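From: Llinos Gape
Date: April 24, 2026
Subject: Re: [arm-lab] Simulator first, or second arm first?

Bleddyn Yorath wrote:
> We have one arm and money set aside for another in August. Heledd
> wants part of it moved to simulation: a workstation and somebody's
> time to build scenes. I like the idea but I can't tell what we would
> be getting for it. Did you regret spending on sim before hardware?
> And what did you forget to put in the budget?

Hi Bleddyn,

No regrets at all, and I'm glad Heledd is pushing for it! We held off on our second arm for most of a year and put the money into one good workstation and a lot of scene building. I'd do it the same way again, only with a better spreadsheet. A couple of renders from the current set are in with my notes.

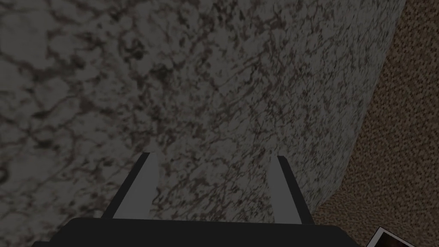
What I forgot was the person. I had a line for the machine, a line for storage and nothing for the weeks Caradog Eynon would spend on surfaces and lighting. We now have 11 base scenes, and each one cost us more hours than I'd have guessed. It's worth it, though. A busy surface like that veined gray stone, with a curved edge and a speckled brown floor past it, gives the vision side much more to chew on than the plain tabletop we began with. If you budget for one thing, budget for his kind of work.

On the computer itself, we priced two setups, one from Grodero and one from Agarwal, and took the Grodero because it came with the bigger power supply. Ask about noise before you order. Ours sits in the next room now, and the long cable was $130 that I hadn't planned for.

Storage went faster than I thought, too. We save wrist views for every run, and at roughly 1000 runs a week the first drive was full before I'd gotten around to asking for a second.
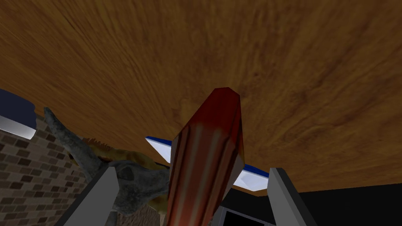

I'd also set aside some time for objects. Caradog Trevor keeps our list, which is up to 371 models, and the odd shapes have earned their place many times over. Blocks and cans are fine for a first week, but after that you want things that stick out and get in each other's way.

As for the second arm, get the quote now even if you don't sign it. Ours from Monex was good for a limited time and we had to start over. Ask for spare fingers on the same quote — they're easy to get approved with the arm and a pain to get approved alone.

One more line you may not have: training. Two of our people took the Kasusness short course on scene setup and came back full of ideas. I can send you our sheet with the prices taken out if that would help. Which arm do you have at the moment? It makes some difference to how much modeling you'd have to do yourselves.

Llinos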